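Wurnell Home Notes
Kitchen and Workshop / Surfaces

How to keep a pale tabletop pale

We have used an off-white work table for 4 years, first in the kitchen and now in the small workshop behind it. When we bought it from Wasov, the seller told us that a light top is a lot of work. I do not agree completely. A light top shows the dirt sooner, so you clean it sooner, and in the end I spend less time on it than I did on our old brown one. But it needs a few habits, and I have written mine down here.

Before you start

Find out what your top is made of. If you have the paper that came with the table, look there first. If you do not, look at the underside, where the finish is often missing and the material is easy to see. My advice is for tops with a closed, sealed surface. Stone, raw wood and oiled wood want other treatment, and vinegar especially can leave a permanent dull place on marble.

The daily wipe

Take two cloths, one damp and one dry. Wring the damp one until it does not drip. Wipe first in long lines from the back edge to the front, then follow immediately with the dry cloth. If you skip the dry cloth, the water leaves its own marks, and on a pale color you see them when the sun is low.

For soap I use one small drop of ordinary dish liquid in a bowl of warm water. More soap makes a film. The film is sticky, and dust stays on it, and then people believe the table is yellowing when it only needs to be rinsed. If your top feels a little like tape under the hand, wash it with plain water, change the water, and wash it again.

Gray and black lines

These are the marks I am asked about most. When metal is pulled across a light surface, it can leave a gray line that looks like a scratch. Very often it is only metal left on top of the finish. Put your fingernail across it. If the nail does not catch, try a paste of baking soda and water on a soft cloth, with light pressure and small circles, and stop after a minute to look. Kerik cream does the same job and smells better, but it is also an abrasive, so test it under the edge first.

Rubber feet are a different problem. Dark rubber can give its color to the surface slowly, and this mark goes in deep. I have not found anything that removes it fully. Put a piece of felt or cork under anything with rubber feet that will stay in one place.

Equipment that lives on the table

With heavier things, lift and do not slide. I know it sounds like what a mother says, but most of the damage on our table came from sliding. If the thing is too heavy for one person, put a folded towel under it and move the towel. Wipe oil from rails and metal plates before it can reach the top, and keep one rag for this only, because an oily rag looks the same as a clean one when both are dark.
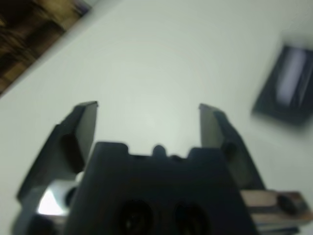 Stains from coffee, tea and ink

Coffee and tea come off easily if you are quick. When they have dried, lay a wet cloth on the place for 28 minutes (this is the length of the radio program I listen to, you can take half an hour) and then wipe. For what remains, use the baking soda paste again.

For ballpoint ink, put a little rubbing alcohol on a cotton pad. Press, lift, turn the pad to a clean side, press again. If you rub, the ink travels and the spot becomes larger. Open a window, keep away from flames, and rinse with water after. On a painted top I would not use alcohol without a test, because it can take the paint too.

Light for finding dirt

Look at the table from the side, with your eyes almost at the level of the top, and hold a flashlight low. Crumbs, drops of glue and dried soap all become visible. I do this in the evening at 9, when the room is dark.

What I do not use

No bleach, no steel wool, no wax. Wax looks very nice in the first week and after that it collects everything. The white melamine sponge is useful, but it is a fine sandpaper, and on a glossy top it leaves a matte spot. I use it 2 times a year, on the edges.

Edges and corners

The edge band gets dirty from sleeves and hands, and it is easy to forget. An old toothbrush with soapy water cleans the joint between the top and the band. Do not let water stand there. If the band begins to lift, clean under it, put in a thin line of wood glue, and hold it with painter's tape until the next morning.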